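Let the Small Channels Play

I have been making and watching mobile game videos for a long while now, and I want to make a case for the little channels. The ones with 900 subscribers, a slightly fuzzy microphone and a comment section where everybody knows everybody. I love them! And I think studios that spend their whole launch budget on one giant name are missing the best fun in the business.

Take Dobre, a puzzle game that came out in August from a tiny studio called Eststead. You slide tiles, you wake up sleeping owls, you lose an hour. Eststead had enough money for one mention on a big channel or for sending early builds and a modest fee to a bunch of small ones. They went small, and I got to watch the whole thing unfold from my couch with my phone in my hand.

What a month that was. One creator played only with her left thumb. Another, Italo Rinaldi, spent six evenings on a single level, the one with the frozen well, and by the end his viewers were drawing him maps and mailing him solutions (most of them wrong, one of them brilliant). I downloaded Dobre on the second evening because I couldn't stand it anymore, I had to try the well myself. I don't remember ever doing that after a thirty-second sponsor read.

A big channel reads the script. The host says the name of the game twice, there's a bit of gameplay in the corner, and then we're back to the thing we came for. Plenty of people tap the link, sure, and I'm not going to pretend reach is worthless. When Zemport bought its way onto every front page last year, my own cousins were playing it, and they don't play anything. By the time the owls came along, though, Zemport was gone from all their phones.

With Dobre people stuck around, and they talked. The fan server I'm on had 1,261 members when I last looked, and on any given night there's a fight going about whether the fox levels are fair. (They are. Be patient with the fox.) Somebody made a soundtrack remix. Somebody else runs a weekly race with rules so complicated that I've given up trying to follow them, and I still show up to cheer.

Puzzle games are made for this kind of slow, shared attention. You get stuck, you stare, a stranger types "try the top row first" and the whole evening changes.
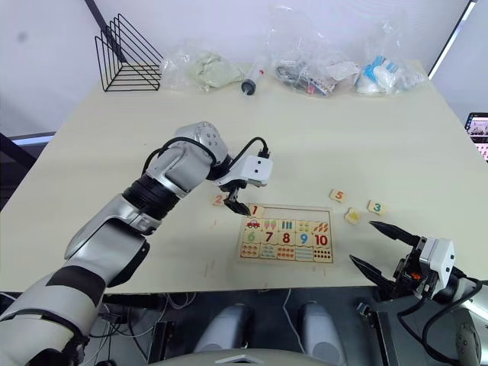
Number puzzle with picture pieces along the top row.

A chat of forty people can think together about a board like that. In a chat of forty thousand your suggestion is gone before you've finished reading it back.

So if you work at a studio, please, play around with this. Give creators the build early and let them be bad at it. Don't send talking points. Don't ask for a smile at the two-minute mark. Pay them properly and on time, including the ones who'd happily do it for free, and then go sit in the chat yourself! Eststead's designer did that on Italo's last night with the well, under her own name, and watched him miss the obvious move again and again without giving it away. The place went wild when he got it.

I hear Plunau is trying something similar for its farming game this winter, with six channels so far, two of which I already follow. I've cleared my evenings and charged the good headphones.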